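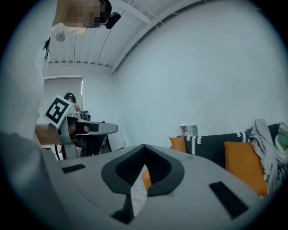 Handling trial, Stotar grippers, sofa side of the room. Second gripper at left, marker plate fitted.

Notebook of the Balura student project, handheld gripper group
Entry date: 23/04/2023
Entry by: Gaurav Mittal
Read and initialed by: Tanko Balogun

Purpose of the session

The group is to submit a set of household demonstrations to the Furnovach student competition. The task selected in January is the tidying of a sitting area: cushions set upright, throws folded and laid over the back of the sofa. The present session was given to the handling of soft items, which the earlier tabletop sessions did not cover. The written procedure (version 2) was followed except where noted below.

Equipment

Two handheld grippers of the Stotar pattern, gray shells, black fingertip pads. The ribbed inner surfaces of the pads are those molded by the group during the winter term. Marker plates were checked for tightness before the first trial. The screws on one plate required a quarter turn. Recording was carried out with the Nnaji logging program, using the settings from the previous entry.

The clocks of the two units were matched at the start and again after the break. The difference at the second check was within the limit set in the procedure.

Trials

Trials were numbered on from the previous session, beginning at 202 and ending at 232. Trial 209 was abandoned when the operator began before the start tone, and its number has not been reused.

Cushions. The preferred hold is at an upper corner, with the pads closed on the seam. When the hold was taken on the flat of the cushion, the fabric slid over the filling and the corner turned in the pads. Operators are asked to approach from above and slightly to one side, and to wait for a full second with the pads closed before lifting. The wait makes the start of the lift easier to find in the recording.

Throws and other loose cloth. Results were uneven. A single pad hold at an edge was satisfactory for dragging the cloth toward the operator. It was not satisfactory for folding. With two grippers the fold could be completed, but the second hand was often late, and the near edge had dropped before it could be taken. Tanko Balogun proposed that both edges be taken before either is raised. Trials from 221 onward used this method and there were fewer dropped edges. The time per trial was longer.

Two-handed work. It was observed that operators tend to let the idle gripper drift toward the body. The marker plate then turns away and the tracking is lost until the arm comes forward again. The procedure should state a resting position for the idle hand, with the plate facing outward. A draft sentence has been added to the back of this notebook.

Clothing. Loose sleeves and hems can pass in front of a plate. This need not prevent anyone from taking part, but sleeves should be secured at the wrist before recording. A supply of plain elastic bands is to be kept in the equipment case.

Faults and losses

Trial 214: the log stopped at 47 seconds with no message. The unit was restarted and the trial repeated as 215. The cause is not known. The same fault was entered once in January, also during a long trial, and the two log files should be compared.

Trial 226: the left pad was found to have worked forward on its mount. It was reseated. The pads on both grippers should be marked with a paint line so that movement can be seen at a glance.

Battery life was adequate. One spare was used.

Remarks on the task

The competition rules require that each item finish in a "settled" position, and the term is not defined. Our working rule is that the item must remain in place once the gripper has opened and moved away by one hand width. A cushion that leans and then slips counts as a failure under this rule, including where the slip occurs after the operator has turned to the next item. Several trials will have to be marked again on this basis. I request that the marking be done by a member who did not operate in the trial concerned.

The blank side wall gives the tracking very little to work with when the operator faces it squarely. Recovery was better when the operator stood a little to the left and took in the corner of the room. I would not rely on this until it has been tested with the positions reversed.

Actions

G. Mittal: compare the log files for the two stopped recordings. Send the question on "settled" to the competition office.
T. Balogun: revise section 4 of the procedure (two-handed work) and add the resting position. Paint lines on pads.
All operators: read the revised section before the next session and sign the sheet.

Files copied to the shared drive and to the backup disk. Grippers returned to the case, pads open.

Comments (3)

T. Balogun
Section 4 has been revised and is in the project folder. I have kept the full second's wait and extended it to the throws. Please check the wording on sleeves.

G. Mittal
Checked, with one change. "Secured at the wrist" now reads "secured above the wrist," as the strap needs the space.

Guest reader
Our team had recordings stop without a message on long trials also. In our case the storage card was at fault. It may be worth exchanging the cards between the two units before comparing files.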